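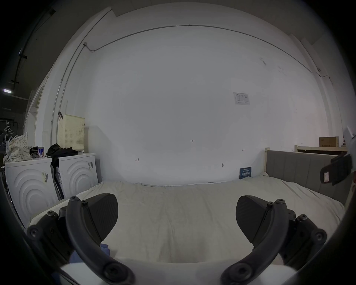

Sidra Magsi
Data editor, Wostemthorpe Wash Diaries

Wostemthorpe Wash Diaries, version 3

This is the README for the Wostemthorpe Wash Diaries, a set of written records of how households in and near Wostemthorpe do their washing. Please read it before opening the files, in particular the part on loads and items, where most of the questions we get come from.

The data covers 178 households. In each, one person kept a diary of every wash done at home, by hand or by machine, for 45 days. Trips to a launderette were recorded as well, along with washing done by a relative or neighbour. Dry cleaning was left out.

What changed in this version

The drying times have been cleaned up. In version 2 a load that was brought in and hung out again was entered as two separate dryings, which made wet-weather drying look much quicker than it was. These are now joined into a single drying with a note in the "interrupted" column.

Spellings of detergent types have been merged. "Non bio", "non-bio", "nonbio" and "the sensitive one" are now all "non-bio". The words the diarist used are still there in the column next to it.

Two columns have gone: "water hardness" and "tariff". The first was the same for nearly every household and the second was blank for most of them.

Household codes have not changed. If you have work built on version 2 you can swap the files over and most of it should run, apart from anything that reads the drying table.

Files

households.csv -- one row per household. Number of people, age bands, type of home, whether there is a garden, yard, balcony or shared drying green, and what machines the household has.

loads.csv -- one row per wash. Date offset, start time, programme, temperature, detergent, how full the diarist thought the machine was, and who put it on.

items.csv -- one row per type of item in a wash. Joins to loads.csv on load_id.

drying.csv -- one row per drying. Where the load was dried, when it went up, when it was taken down, and whether it was ironed afterwards.

All 4 files are plain comma-separated text in UTF-8. The first row holds the column names. Text containing a comma is in double quotes. An empty cell means the diarist left the line blank, and "dk" means they wrote that they didn't know. Please keep these apart. A blank temperature is often a hand wash, where "dk" nearly always means somebody else set the machine.

How the diaries were kept

Each household was given a stapled paper booklet with one page per day and a pencil on a string. Lewis Moffat designed the booklet. It asked for the start time, what went in, what setting was used and where it was dried, and there was a space at the bottom for remarks. The diarist could skip a day with no washing by ticking a box.

We tried a phone version first with a handful of homes in Bravel. People filled it in at the end of the week from memory, and the start times were all on the hour. The paper booklet lived on top of the machine or on a nail by the back door and was filled in as things happened. The Bravel trial entries are not part of this release.

Cameron Ritchie typed up the booklets. Cameron Buchanan checked a share of them against the paper and settled the ones that were hard to read. In the notes column their initials would have been the same up to the last letter, so remarks by the typist are marked T and remarks by the checker are marked K.

Recording began in June, with households joining as booklets became free. The calendar dates are not given. Each row has a day number, counted from that household's own first day, and a season band.

Loads and items

A load is whatever went into one wash together. An item row is a type of thing within that load, with a quantity if the diarist gave one. "Shirts, towels" becomes two item rows with blank quantities. "A few shirts" also has a blank quantity, with the wording kept in the "as_written" column.

Do not add up quantities across the whole file. Some diarists listed every sock and others wrote "the darks". The column "detail" in households.csv gives a rough grade for how finely each one wrote, set by the typist after reading the whole booklet.

Socks are recorded singly or in pairs according to what the diarist wrote. There is a units column. Where we could not tell, it says so.

Bedding

Bedding gets its own section here as it caused the most trouble in coding.

The booklet had a line reading "bedding (say what)". Many people wrote only "bedding" or "did the beds", and these have the item code BED_ANY. Where the diarist named the pieces, the codes are as follows.

BED_FIT -- fitted sheet
BED_FLT -- flat sheet, including a top sheet
BED_COV -- duvet cover
BED_PIL -- pillowcase of any size
BED_DUV -- the duvet itself
BED_PRO -- mattress protector or topper cover
BED_BLK -- blanket, throw or bedspread

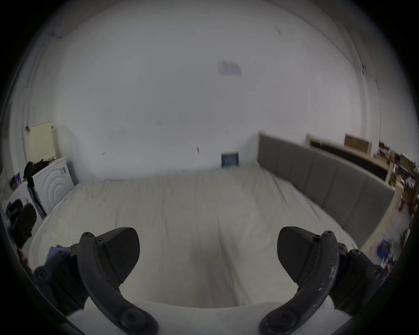
A large bed with a cream-white duvet.

"Duvet" on its own was a problem. Plenty of people say they have washed the duvet when they mean the cover. We coded BED_DUV only where the programme, the remarks or the drying entry made it clear the whole thing had been washed, and BED_COV where the entry came with sheets and pillowcases on an ordinary programme. Everything else went to BED_DC, which means "duvet or cover, can't tell". If you are looking at how often people wash their duvets, leave BED_DC out and say that you have done so.

Sheet colours were not asked for. Some diarists gave them anyway, mostly to explain why a sheet had gone in with one load and not another, and these stay in the remarks.

The size of the bed was asked for once, at the start, and is in households.csv as bed_1, bed_2 and so on. The entries do not say which bed a given set of bedding came from. A few diarists wrote it in, and where they did it is in the remarks.

Sorting

There was a tick box for whether the load had been sorted by colour. It was ticked far more often than the item lists would suggest. Willy Schouten, who looked after the household visits, asked people about this when collecting the booklets, and found that "sorted" meant different things in different homes. For some it meant lights and darks. For others it meant towels kept apart from clothes, or work clothes kept apart from everything, or one person's things done on their own. The tick is given as it was made, in "sorted_tick". A second column, "sorted_how", has the explanation where one was given.

Colour words are not standardised. Navy, slate, charcoal and "that greyish blue" all appear, often for things the same household would put in one load. We left them. A lookup table was started and dropped when it became clear that we were only guessing.

Times

Times are in the 24-hour clock, local time. Start times after midnight belong to the day number on which they fall, even if the diarist put them on the page for the evening before. These have been moved and carry the flag "moved_am".

Delay timers are a known weakness. The booklet asked when the wash was started, and some people gave the time they pressed the button while others gave the time the machine was due to begin. Where the remarks mention a timer there is a flag. There must be others we have missed, so treat starts between 23:00 and 05:00 with care.

Known problems

One street in Moncrieff had its water off for part of the recording period. The affected homes show a gap and then a run of loads close together. They are marked in households.csv with "gap = 1".

Babies and pets are under-recorded. People remembered to list muslins and dog blankets at the start of the booklet and less so towards the end.

Some 3 households changed washing machine partway through. The programme names change with the machine, and the "machine_no" column goes from 1 to 2.

Hand washing is thin. We think a lot of it went unrecorded, particularly single things rinsed in the basin.

Ironing is a yes or no for the whole load, so a yes may mean one shirt.
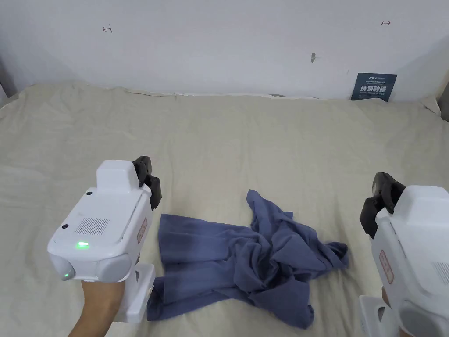
Privacy

Names, street names and exact ages have been taken out. Remarks that named a person have been edited, with the name replaced by a relation in square brackets, such as [son] or [neighbour]. Remarks about illness have been cut and replaced with [removed]. The paper booklets are kept locked away and are not available to look at.

Please do not try to work out who a household is. In a place this size it would not be very hard, and people took part on the understanding that readers would leave it alone.

Using the data

You may use the files for teaching, research or your own interest, free of charge. You may share tables and charts made from them. Please do not pass on the files themselves -- send people to us, so that they get the current version and this README with it.

Credit it as: Wostemthorpe Wash Diaries, version 3, edited by S. Magsi.

The booklet may be copied and changed for other studies. A group in Zarau has already translated it and added a page on water carrying. Their data is held separately and the codes only partly match ours, so the two should not be joined without checking the item list first.

Corrections

If you find a row that looks wrong, send the load_id and a line saying what seems off. Cameron Buchanan will check it against the booklet. Corrections are held over for the next version and listed in changes.txt with the old and new values. We do not alter files within a version.

Questions about the visits or the sign-up form should go to Willy Schouten. Anything about codes or missing values can come to me.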